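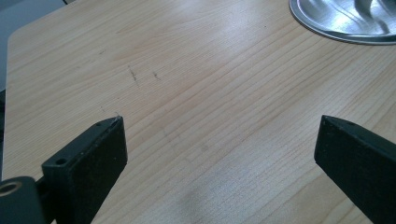 Fliruvis Hand-Held Gripper, Two-Finger

Home > Tools > Data Collection > Hand-Held

In stock. Ships in five working days, or six if the label printer is sulking.

The Fliruvis is a gripper with no robot attached. You are the robot. You hold it, you do the chore, and the camera keeps a record of the chore from the gripper's point of view. Later, an arm that costs a great deal more than you do per hour gets to learn from it.

We built it for labs and small teams who want demonstrations from real kitchens and real tables, scuffs included. A clean white test bench teaches a policy a lot about clean white test benches. Shiny metal on pale wood under a big patch of glare is closer to what it will meet at lunchtime.

What you get
Gripper body with handle and trigger
Two flat fingers, matte black, angled tips
Camera mount (camera sold separately, sorry)
Hex key, which you will lose
One printed card with the calibration steps

Fingers
The fingers are matte so that they stay dark and easy to pick out when the tabletop behind them is throwing light everywhere. They do show dust. Wipe them with a dry cloth between sessions, or don't, and call it domain variation. Both fingers should be in view of the camera when fully open. If only one is, your mount is on crooked.

Picking up flat things
Plates are the question we get most. A flat-sided finger will not slide under a plate lying on a table, however firmly you believe in it. Go for the rim, come in from the side, and take it slowly. Shallow pans with a raised edge are kinder. Very thin lids are a matter between you and your patience.

Specifications
Maximum opening: 100 mm
Hand strap: adjustable, one size
Finger fasteners: standard hex, spares in the bag
Warranty: 27 months, excluding dishwashers

Works with
Onis recording software, current version. The older one will open the files but puts the left finger on the right, and we have stopped arguing with it. The Endeo wrist adapter fits if you want the same fingers on an arm afterward.

Returns
40 days, in the original box. Please remove any food.

Repairs
Send worn fingers and noisy pivots to the Christodoulou workshop using the form in your account. Include a note saying what you were doing at the time. The notes are the best part of their day.

Page last updated August 22, 2024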